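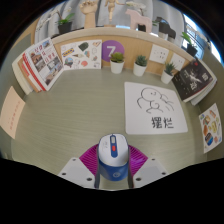 Re: Succulents at the back of a desk, and where the paper goes

March
by Eliécer Llanos
7 min read

Dear all,

I have been meaning to answer Wouter's message for the better part of a month, and every time I sat down to do it I ended up fussing with the very desk I was going to write about, so please forgive the delay. I'll put his message in first so that those of you who joined in the winter can follow along, and then I'll go through it in my usual wandering way.

Wouter Verschueren wrote:

> Hello everyone,
>
> I have finally given in and want to put a few plants on my desk. It is the kind with a backboard and a little shelf along the top, a lot like the one Eliécer is always writing to us about. My room is on the shady side of the house and the window is to my left.
>
> My questions, and I'm sorry if they are old ones. Do succulents do well standing against a backboard, or do they need to be up on the ledge where there is more light? Do you put anything under the pots? How do you keep from knocking them over when you have papers spread out? And does anyone have a good way of keeping one drawing or one note on the desk without it turning into a pile? I had one note in January and I now have what I can only call a drift.
>
> I also have a lot of books that have to live somewhere, and my wife has pointed out that they can't all live where the plants are going to be.
>
> Thanks to all of you, I do read every message even when I am quiet.
>
> Wouter

Wouter, they aren't old questions at all, or if they are I never get tired of them. I'll start with the plants.

I keep three small succulents in white pots along the back edge of the desk, leaning right up against the wooden backboard. I did try them up on the ledge first, when we were still in the house in Zanthorpe. The ledge is narrow, and a pot that looks perfectly steady when you set it down has a way of creeping forward if you are somebody who types with any feeling. I lost one that way, a dear fat little thing that I'd had for years, and I was picking grit out of the pencil tray until Easter. Since the move to Andamthorpe they have all stood down on the desk itself, and I have not had a casualty.

As for light, yours is a shadier room than mine and I'd be a little careful. Mine get the morning and then a good bright sort of nothing for the rest of the day, and they seem content with that. If you see them start to stretch and lean over toward the window, that's them asking to move. Give each pot a quarter turn when you water and they will at least lean evenly (my mother turned hers every time she passed, and they were straight as soldiers). If the back of the desk really is dim, keep two sets and swap them, one lot on the windowsill and one lot at work, and trade them over at the end of the month. A few people on this list do that, and I think it's a lovely habit if you have the windowsill for it.

They aren't matched, by the way, and I'd encourage you not to match yours. The one on the left is a green rosette in a rounded white cup, and it has gotten so full of itself that it spills over the rim. The middle one is a bit taller and spikier. The one on the right, nearest the books, has pointed leaves and is the tough one of the family. Keeping all the pots white lets the plants be as different as they like and the whole row still looks as if somebody meant it. Leave them in a loose row too. I used to space them out evenly with the edge of a ruler and it made me nervous just to look at them.

Watering. This is where I went wrong for years, so let me save you some grief. I take them off the desk to do it, every time. I carry them to the kitchen sink, give them a proper soak, and let them drain on a rack until nothing more comes out. If you are using a cup that has no hole in the bottom, then keep the plant in its plastic nursery pot inside the cup, lift that out, and water it by itself. You'll be tempted to just give them a dribble where they stand, with a glass you happen to have in your hand. Don't! A ring of water under a pot will mark a wood finish faster than you would believe, and I have the old desk out in the garage to prove it, with a perfect white circle on it that no amount of polish has ever shifted. For underneath, I like the thin felt dots they sell for chair legs. Three to a pot. Cork is fine too, but it holds the damp.

In the cold months I water every 20 days or so, and in summer more often, going by the weight of the pot in my hand. You'll get the feel of it quickly.

Now, knocking them over. My desk top curves around a good bit, and the back is farther from my elbows than it would be on a plain table, which helps. The other half of it is that everything I move goes in front and everything I don't move goes behind. The plants don't move. The books don't move much. Papers, cups, keys, the mail, whatever I'm in the middle of, all of that belongs to the front, and none of it is allowed to touch the pots. I leave a hand's width of bare desk between the two. It is pale, this desk, a gray-green with the grain showing in it, and I'm fond enough of the color that I like to see a piece of it. If you have a favorite patch of your own desk, try keeping that bit clear and see if it doesn't do the policing for you.

Which brings me to your drift of notes. I laughed out loud when I read that, and then I looked at my own filing tray and stopped.

My rule is one sheet. One! At the moment it is a square piece of white paper with a little black-line doodle on it, a round-headed fellow sprawled on his side with dots for eyes, and under him two big bold Chinese characters, 摆烂. My daughter's friend Myung explained them to me over dinner. It's a thing young people say when they have decided to stop trying for a while and let it all go to pot, and she said it is meant half as a complaint and half as a joke. I can't tell you how cheering I find him. He lies on the right half of the desk, in front of the plants, and when I've spent an hour on the household accounts and gotten nowhere I look over and there he is, having a much better afternoon than I am.

The way it works is that if I want to put a new sheet out, the old one has to go somewhere first. It can go in the folder, or on the fridge, or in the recycling, but it can't stay underneath. Underneath is how you get a drift. For the notes that are really errands (call the dentist, buy lamp bulbs) I have a small pad in the drawer, and when the errand is done I tear the page off. I know some of you do all this on the phone. I tried it and I never once looked.

If you're worried about a single sheet getting splashed or curled, don't tape it down. Tape on a wood finish is nearly as bad as water. Slide it into one of those stiff clear sleeves if you must. I don't bother.

Books. Your wife is right, I'm afraid. I keep one stack at the right-hand end, past the last plant, and a second, leaning pile at the far left. When I sorted ours before the move I had boxes numbered up in the attic and I really did believe every one of them was needed at arm's length. What I reach for in a normal week makes those two piles, and the rest are on the shelves in the hall where I walk past them and feel well read. Put the widest at the bottom and keep the pile a little way off from the plant beside it, or the leaves on that side go pale and cross. I pull mine forward an inch when I think of it.

And one small thing that you didn't ask about. On the backboard, behind the first succulent, there's a round purple sticker with a big white 7 on it. I put that in because two people wrote to me after my last message about labeling, asking whether stickers come off a backboard cleanly. I haven't tried with that one and I'm in no hurry, as I like the purple against the green. The ones I took off the old desk came away with a hair dryer on low and a good deal of patience, and the leftover gum wiped up with a drop of cooking oil on a rag. Test it somewhere out of sight first, please. I don't want letters.

If you want to start small, Wouter, start with one pot. Put it where you think it goes and live with it for a couple of weeks before you buy the second. I bought all of mine on one trip to Wisari, the garden place out past the ring road, and spent the next month shuffling them back and forth like chess pieces. They do have a nice table of small ones just inside the door, and the young man there will repot for you if you bring your own cup.

Write back and tell us which ones you choose, and what becomes of the drift. And if anyone has had luck with a truly dark desk I would love to hear about it, as I've only ever had middling ones.

Warmly,
Eliécer

Recent on the list

Drawer dividers made from cereal boxes
Re: Re: Lamp on the left or lamp on the right?
What to do with leggy rosettes in March
Felt dots, cork, or nothing at all
Moving a desk down a narrow staircase (long)
Re: Pots without drainage holes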